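Sep 20, 2025

Prulovance has begun stripping retired office servers at its unit in Jitthorpe, with the usable parts going to schools and small charities in the Prurton area.

The firm took in 155 machines when a local office closed in April. Each one is opened on the bench and its processor, memory and coin cell are dealt with before the board is sorted.

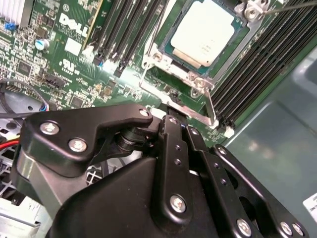 Boards that still pass a check will be sold whole. The rest go for metal recovery, which pays less but clears the shelves faster. Prulovance says processors are the parts most often asked for, and the ones most easily spoiled by careless handling.

The socket pins beneath them bend easily, so the lever and metal frame are released before a chip is lifted. 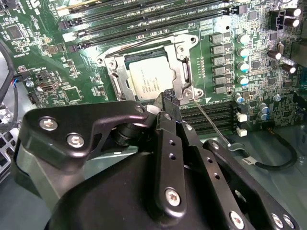 Parts will be tested for 30 days before they are given a label and a price. Cavalcanti, the repair shop on Prurton high street, has agreed to take the first batch and will sell what the schools do not want.

## What is being kept

- Processors, stored singly in trays

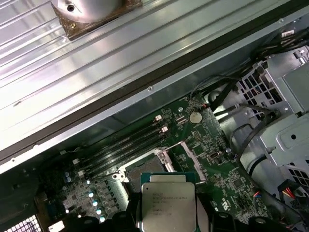 - Memory, matched in pairs where possible
- Coin-cell batteries, collected separately for recycling
- Complete boards, if the socket is undamaged
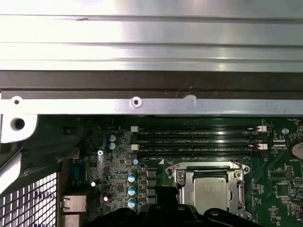
## Handing in equipment

Prulovance has room for 500 more machines this year. Drives should be removed first. Desktop computers are accepted, but monitors and printers are not.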